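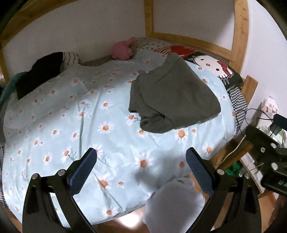

One reader wrote in that a reunion special is just a clip show with better lighting, and that I should stop crying at them. Fair enough! But I watched the Prilline one twice in October, all 369 minutes of it (yes, they split it in three), and I'd happily go again.

What gets me is the small stuff. Two actors from Clison, grayer now, trying to remember a line they must have rehearsed 400 times and getting it wrong. I was 11 when that show ended and I can still do the whole speech.

My one gripe is the host. Please, streaming people, stop hiring someone to ask "what did it all mean to you?" every five minutes. Put the cast on an old couch, give them snacks and leave the room. I'd pay extra for that one.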